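Putham suturing cell

The Putham suturing cell is a robotic work cell used for practice and research in surgical stitching. It was assembled by the instrument workshop at Skarkotton and entered regular use in June, replacing an earlier bench known as the Grusard rig. The cell is maintained by Alžběta Oravec. Its setup procedure was written by Tadeo Painemal.

Layout

The cell consists of a fixed base, a powered arm, an interchangeable grasping instrument and a control cabinet. A camera close to the instrument gives the operator a near view of the jaws. The base is bolted to the floor plate at 4 points, and the work surface can be raised or lowered without moving the arm. Instruments are stored in a closed cabinet, each in a numbered tray with its own service card.

Setup

At the start of a session the arm is driven to its home position and the joint readings are compared with the values on the cell's record sheet. The grasper is then fitted and taken through its full range of wrist and jaw motion with no load. Jaw alignment is checked by closing the tips on a length of suture and drawing the thread gently to one side. If the thread slips, the instrument is withdrawn and a spare is fitted. The camera is focused on the jaw tips at working height. Objects nearer to the lens may remain blurred at this setting, and the procedure does not call for correction unless the tips themselves are unclear.

Operation

The robotic grasper may be used together with a second instrument. The jaws are normally held just clear of the tissue between movements, and the wrist is not to be rested on the surface. Closed stitches are trimmed before work moves along the incision.
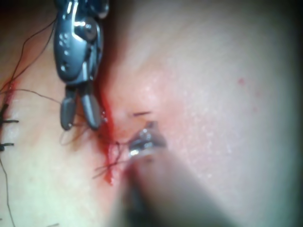

Loose thread is the most common cause of stoppage. Strands can enter the gap beside the pivot screw and increase friction in the joint, which the controller reports as a jaw fault. The operator opens the jaws, backs the arm away along its line of approach and removes the strand with fine forceps. Pulling thread out with the arm under power is prohibited.

Maintenance

Graspers are cleaned after each session and inspected under magnification for wear at the pivot and jaw tips. Drive cables are replaced after 27 sessions, or earlier if the tension reading falls outside the limits on the service card. The wrist joint is serviced every 12 weeks. A revised cable guide, the Mittal pattern, was fitted following repeated fraying near the wrist.

See also

Grusard rig
Instrument calibration
Surgical suture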